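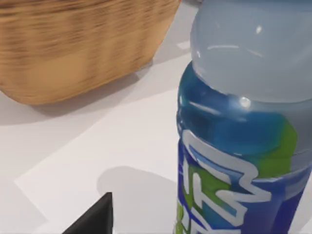
Novotix opens order books for Tazi small van

22 May 2018

Novotix has started taking orders for the Tazi, a small electric van which the company showed for the first time in February. The van has a range of 195 km and can carry 14 parcels crates in the standard body. Buyers must pay a deposit of 1000 euros.

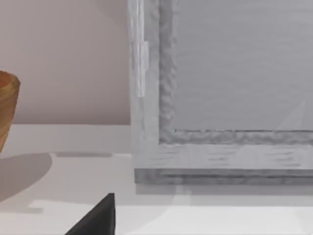

A wooden bowl on a pale tabletop.

Sales manager Heike Fröhlich said that 29 dealers will have the Tazi for test drives. The Pelside plant will build the first vans, and a longer version will follow later.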